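Trosberg: Kantine im Rathaus öffnet im November wieder für alle

Trosberg. Die Kantine im Untergeschoss des Rathauses nimmt im November den Betrieb wieder auf. Das hat die Stadtverwaltung mitgeteilt. Neuer Pächter ist der Gastronomiebetrieb Becerra, der bereits die Mensa der Berufsschule im Ortsteil Brarnent bewirtschaftet. Der Stadtrat hat dem Pachtvertrag in nichtöffentlicher Sitzung zugestimmt. Er läuft zunächst über 3 Jahre und kann danach verlängert werden.

Die Kantine war geschlossen worden, nachdem der frühere Pächter den Vertrag aus Altersgründen nicht mehr verlängert hatte. Zwei Ausschreibungen blieben ohne Ergebnis. Nach Angaben der Verwaltung lag das vor allem an der veralteten Lüftung, deren Erneuerung die Bewerber nicht selbst tragen wollten. Die Stadt hat die Anlage nun auf eigene Rechnung austauschen lassen. Auch der Fettabscheider und die Spülstraße wurden ersetzt. Die Kochstellen stammen noch aus dem Bestand und wurden lediglich überholt.

Im Speiseraum stehen künftig 70 Sitzplätze zur Verfügung. Früher waren es mehr, doch ein Teil der Fläche wird für den zweiten Rettungsweg gebraucht, den der Brandschutz verlangt. Der Zugang erfolgt nicht mehr über das Foyer, sondern über die Außentreppe am Parkplatz. Wer auf einen Aufzug angewiesen ist, nimmt weiterhin den Haupteingang und meldet sich an der Pforte. Ein direkter barrierefreier Zugang ist geplant, für die Rampe fehlt aber noch die Zustimmung der Denkmalschutzbehörde.

Geöffnet ist von 11 bis 14 Uhr, solange im Rathaus gearbeitet wird. Zwischen Weihnachten und Neujahr bleibt die Kantine zu. Auf der Karte stehen täglich zwei warme Gerichte, eines davon ohne Fleisch, dazu eine Suppe und eine Salattheke. Beschäftigte der Stadt zahlen einen ermäßigten Preis. Für alle anderen Gäste gilt der reguläre Tarif, der an der Ausgabe aushängt. Bezahlt werden kann bar und mit Karte, das frühere Markensystem entfällt. Restguthaben auf alten Essensmarken erstattet die Stadtkasse auf Antrag.

Betriebsleiterin Yatziri Carrillo rechnet mit einem ruhigen Beginn. »Wir fangen mit einer kleinen Karte an und schauen, was die Leute bestellen«, sagte sie. Gekocht werde vor Ort, nur Brot und Kuchen kämen von außerhalb. Für die Küche hat der Betrieb drei Vollzeitkräfte eingestellt, eine weitere Stelle an der Kasse ist noch offen. In der Mensa in Brarnent ändert sich nach ihren Worten nichts, die Mannschaft dort bleibt bestehen.

Neu geregelt ist auch der Umgang mit Verpackungen. Speisen zum Mitnehmen werden in Mehrwegschalen des Anbieters Tredico ausgegeben, gegen ein Pfand, das bei der Rückgabe ausgezahlt wird. Eigene Behälter dürfen mitgebracht werden, sofern sie sauber sind und einen Deckel haben. Leere Pfandflaschen aus dem Getränkeverkauf nimmt die Kasse während der Öffnungszeiten zurück. Tabletts und Geschirr sollen im Speiseraum bleiben und nicht mit in die Büros genommen werden. Nach der Schließung war laut Verwaltung ein erheblicher Teil des Geschirrs nicht mehr auffindbar.

Im Stadtrat war die Wiedereröffnung nicht unumstritten. Ein Teil der Mitglieder hätte die Räume lieber dem Stadtarchiv überlassen, das seit Jahren Platz sucht. Eine Unterschriftenliste für den Erhalt der Kantine, die in mehreren Geschäften der Innenstadt auslag, kam auf 2371 Einträge. Das Archiv soll jetzt zwei Kellerräume im Nebengebäude bekommen, die vorher trockengelegt werden müssen. Über die Kosten dafür wird mit dem nächsten Haushalt beraten.

Vereine können den Speiseraum am Abend mieten. Anfragen nimmt das Hauptamt entgegen, und zwar mindestens 10 Tage vor dem Termin. Die Küche ist von der Vermietung ausgenommen, Getränke und kalte Speisen dürfen mitgebracht werden. Laute Musik ist wegen der angrenzenden Wohnhäuser nur bis 22 Uhr erlaubt. Für Parteiveranstaltungen steht der Raum in den letzten Wochen vor einer Wahl nicht zur Verfügung.

Während der Bauzeit diente der kleine Sitzungssaal als Pausenraum für die Beschäftigten. Er wird zum Monatsende geräumt und danach wieder für Ausschusssitzungen genutzt. Die beiden Getränkeautomaten ziehen in den Flur vor dem Bürgerbüro um.
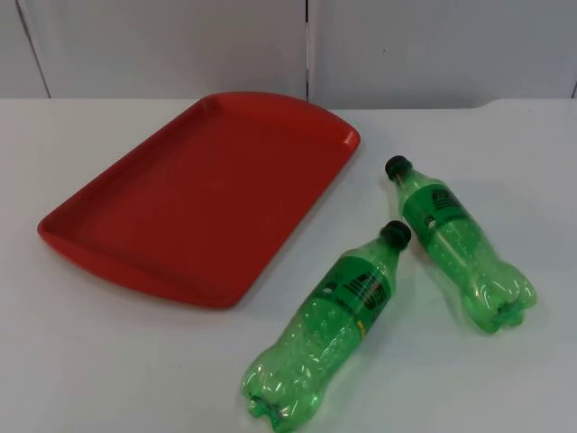
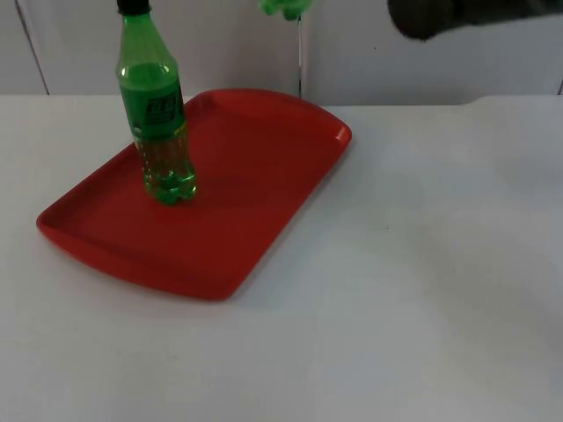
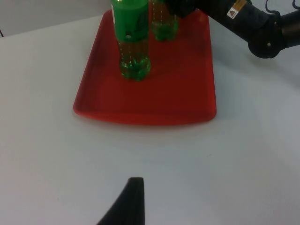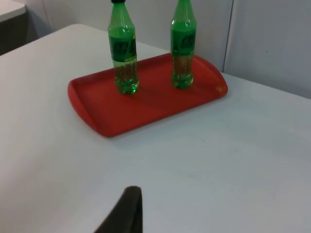
Rotes Tablett und grüne Getränkeflaschen aus Kunststoff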